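Stellberg Household Help

Bedding and Linens

Keeping a fitted sheet flat on a bed that stands against a wall

Posted by Linen_Inquiry

I would appreciate guidance on making up a bed in a small guest room. One side of the mattress is pushed against the wall, and the upholstered headboard fills the end, which leaves me two sides from which to work. The fitted sheet develops long creases each time, and the fabric gathers along the wall side. The duvet presents a separate difficulty, as its filling collects in the middle and the cover wrinkles over it.

I should also mention that I keep a carton of supplies beside the bed, for want of closet space. Please advise whether it should be moved before the bed is made. The room is needed for a visitor on Saturday.
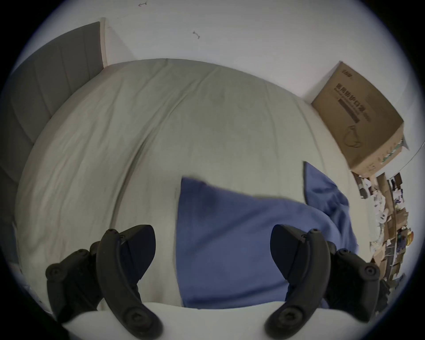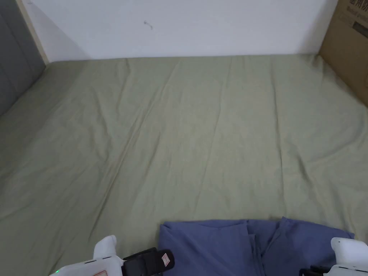 Duvet, first picture; fitted sheet, second picture. The box is at the right in both.

Posted by Geraghty Linen Desk

Your difficulty is a common one with beds placed against a wall, and it can be corrected without purchasing new linens.

Begin by removing the duvet and pillows from the bed entirely and placing them on a chair in another part of the room. Move the carton as well. You will need to kneel or lean at that corner, and a sheet cannot be drawn tight over a mattress edge that you are unable to reach.

Next, pull the mattress away from the wall by the width of your forearm. If the frame is on casters or felt pads, it may be easier to move the entire bed. Fit the two corners on the wall side first, beginning with the one at the headboard. Each corner should be drawn fully beneath the mattress so that the seam of the sheet sits at or below the upper edge. Where the seam rests on top of the mattress, the fabric will bunch along it however carefully the remainder is smoothed.

Then fit the two corners on the open side. Work diagonally, from the headboard corner at the wall to the opposite foot corner. Long diagonal creases generally indicate that one corner has more fabric tucked under it than the others. Lift that corner, release the excess, and tuck it again. Smooth the surface with the flat of the hand from the center outward, and return the mattress to its position by pushing at its base. Pushing from the top will pull the sheet loose.

For the duvet, open the cover and confirm that the insert is tied or clipped at all four corners. Hold it by the two corners at the foot and shake it firmly for 13 seconds or so of steady effort. Lay it down from the foot toward the headboard.

Posted by Endix_Home

Check the label on the mattress for its depth. If the sheet was made for a shallower mattress it will ride up whatever you do. Sheet straps can be obtained at most household stores. They fasten under the mattress and hold the corners in place.

Posted by OrderlyRooms

I iron mine. It is my view that creases of this kind come from folding, and that a sheet put on directly from the dryer will not show them. I do not use a duvet and cannot comment on that portion.

Reader comments

Trustach Lodging: We follow the corner sequence given by the Linen Desk in our own guest rooms. Staff are instructed to start at the wall without exception.

Linen_Inquiry: Thank you to all who replied. I had been fitting the open side first. I will look for the depth on the label this evening.

Quiet_Hallway: Is the same method suitable for a bunk bed? Mine cannot be pulled from the wall.

Related items

Removing lint from an upholstered headboard
Choosing a duvet insert to fit an existing cover
Storing cartons in a room without a closet
Cleaning small marks from white painted walls
Washing instructions for colored sheets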